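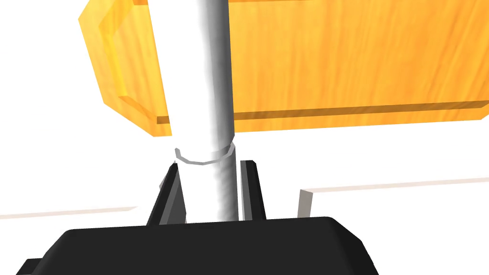

フンディンベルグ工場、1月

棒材の取り回しをロボットに任せたあとの、作業場のコツをまとめます。

白い丸棒は黒い2本の指で左右から挟みます。木の板のそばで棒を扱うときは、先に画面上のシミュレーションで通り道を見ておくと、板の角をぶつけずに済みます。確認は朝の始業前、25分あれば足ります。

指の内側は乾いた布で拭きます。油の付いた布を使うと棒が滑り、位置がずれます。棒に輪を通す作業では、輪の高さを鉛筆で軽く印しておいてください。印は後で消しゴムで落とせます。

人の仕事も変わりました。持ち上げる回数が減り、腰は楽になりましたが、見張りと段取りの時間が増えています。立ちっぱなしになるので、足元に厚手のマットを敷くのがおすすめです。ヴォルクモントの作業場では、持ち場を2時間ごとに交代しています。

止まったときは、手を出す前に停止ボタンを押し、番号を帳面に書きます。407番なら挟み直しで戻ります。それ以外は保全係を呼んでください。帳面は機械の横に吊るしておくと、次の当番がすぐ読めます。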